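Prorora - handwritten household recipes, transcribed

Version 2
Last change: 6/7/24
Maintainer: Natalina Bellini
Transcription and checking: Torquil Dalgleish, Natalina Bellini

What is in this package

Prorora is a collection of 1012 recipes which were written by hand in private notebooks and on loose cards from the town of Prolstead. Every recipe is typed out as plain text, with the original spelling, and has a second text with modern spelling next to it. The scans of the notebooks are not included. Some families gave us permission only for the text, and we did not want to have a package where half of the scans are missing.

Files

recipes.csv - one row for each recipe
ingredients.csv - one row for each ingredient line, connected by recipe_id
units.csv - the list of old measures and what we think they mean
notes.txt - remarks of the transcribers, in the order in which they were written

All files are in UTF-8. The separator is a semicolon, because the recipes are full of commas. If your program shows everything in a single column, please check this setting first.

Columns in recipes.csv

recipe_id: the letter of the notebook and a number. The numbers have holes where a recipe was withdrawn. We do not use these numbers again.
title_orig: title as written. Can be empty.
title_mod: title in modern spelling. If the title was missing, we made one and put it in square brackets.
text_orig: the recipe as written, with line breaks shown by a vertical bar.
text_mod: the recipe in modern spelling.
oven: oven temperature or words such as "slow" or "quick", copied and not converted.
checked: yes or no.

How the text was made

One person typed the recipe and the other person read it against the paper. This second reading is finished for 820 recipes, and they have "yes" in the column checked. The others were typed carefully, but please treat the amounts with caution. The figure 1 and the figure 7 look almost the same in notebook C, and a cake with seven eggs is possible but not very likely.

Where we could not read a word, there is a question mark in curly brackets. Where the writer crossed out something and it is still readable, the word is kept between two tildes. We find these places interesting - you can see how somebody used less sugar in the same pudding from one year to the next.

An oven entry exists for 537 recipes. An empty field does not mean that the dish is cold. Many writers simply knew their own oven.

Known problems

The unit "cup" is not the same in all notebooks. In notebook B it is a tea cup, because the writer says it on the first page. For the other notebooks we do not know, so in units.csv the field is left open.

Notebook F has recipes which were copied from printed sources. When we recognized the source we took the recipe out. Maybe some are still there, and we are thankful for every hint.

The names of neighbors in the titles ("Mrs. M.'s ginger loaf") are shortened to initials. In the first version a few full names stayed in text_mod. This was corrected in April, so please delete older copies.

Use

You can use the texts for teaching, for research and for cooking. Please name Prorora and the version number. We did not test the recipes, and the old advice about preserving meat and beans should not be followed in any kitchen today.

Corrections

Send the recipe_id, the column and your reading of the word.

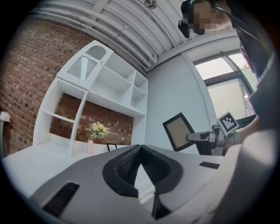
One message with many corrections is easier for us than many messages, and a simple table is enough. Corrections that we accept are listed in notes.txt with the initials of the sender, if the sender agrees to it.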